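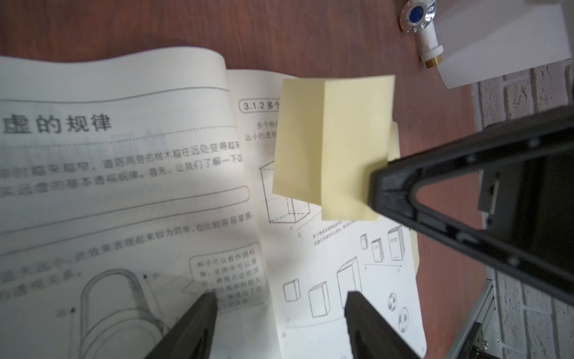 Figura 3. Manual de dibujo en chino abierto por el apartado 3.1.2, con una nota adhesiva amarilla doblada sobre la página derecha.

3.2. Materiales impresos y anotación del lector

El corpus Tutstead reúne 116 manuales de dibujo para principiantes, con un total de 652 dobles páginas dedicadas a la perspectiva. Se excluyeron los libros sin texto y las láminas sueltas. Los ejemplares en chino se trataron igual que los demás, con una transcripción previa de títulos, rótulos y leyendas.

La doble página de la Figura 3 es representativa de los manuales que introducen la perspectiva por medio de objetos cotidianos. El texto de la izquierda menciona los árboles a ambos lados de un camino, y un bocadillo de contorno punteado indica que la taza puede considerarse un cilindro (杯子可以看作圆柱体). En la derecha predomina la comparación de tamaños: tres libros de pie, tres cubos o cajas que crecen de izquierda a derecha y dos balones de fútbol, el inferior mayor que el superior. La caja transparente conserva en línea discontinua las aristas ocultas.

Cada ilustración se codificó según el objeto, el número de repeticiones y la presencia de líneas auxiliares. Cuando una nota adhesiva tapaba parte de un rótulo o de un dibujo, como ocurre en la figura, el elemento se registró como «parcialmente oculto» y se completó después con un segundo ejemplar de la misma edición. Las notas se contaron aparte, por tratarse de marcas de lectura y no de contenido editorial.

La ondulación del papel afectó a la medición de ángulos. En las páginas curvadas solo se anotó el orden de tamaños, sin valores numéricos. El esquema de códigos procede del proyecto Lapointe, con dos categorías añadidas para bocadillos y leyendas breves.

Última actualización: noviembre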